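Joddale Collection Gallery
Sorting Bins and Block Sets

Jul 31, 2021

The Joddale Collection holds a working group of metal bins and colored blocks used in the study of sorting, stacking and storage. The gallery on this page presents the group as it is kept at the Flerby building. It is intended for teachers, designers and visitors who wish to consult the material before requesting access to the study room.

The blocks are recorded under inventory number 2726. They are kept in two colors, green and red, and are issued in small numbers so that each piece may be examined from every side. The bins are recorded separately, as they came to the collection from the Lusetti workshop and were already well used on arrival – the condition report prepared at the time runs to three pages and gives most of its attention to the inside surfaces.
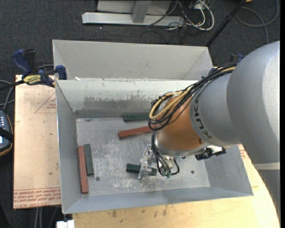 Wear is the principal interest of the bins, and the collection has chosen not to repaint them. A painted metal surface keeps a record of what has been set down on it, pushed across it and lifted out of it, and a new coat would remove that record entirely. The scratches on the floor are pale and lie among scrape marks, while the lower part of the rear wall has a darker patch where the paint is ragged and scraped. The upper part of the same wall remains pale. Visitors comparing the bins are asked to look first at the floor and the base of the walls, and only then at the rims.

Notes on the bins

The walls slope outward toward the top. Blocks placed against a sloping wall do not sit as they would in a square box, and this should be kept in mind when arranging pieces for drawing or measurement. Small round holes in the floor are to be left open. Labels, tape and felt pads may not be applied to any inside surface.

Notes on the blocks

The green is dark and the red is close to the color of brick. Under the lamps in the study room the two are easily told apart, although the green may appear nearly black in the late afternoon. Blocks should be returned to the tray by color. Chipped pieces are to be reported at the desk and will be replaced from the reserve stock, which stands at 285.

Related material

The Lukoševičius bequest includes a set of printed sorting charts that may be consulted together with the blocks. The charts are fragile and are shown on a flat table only. They will be away for paper conservation during November, and requests for that month should be limited to the bins and blocks.

Access and reproduction

Study visits are arranged in writing through the Flerby office. Groups are limited to the size of the room, and bags must be left in the lockers by the entrance. Images on this page may be reproduced for teaching without charge, provided that the Joddale Collection is named – publishers and commercial users should apply for a license before printing.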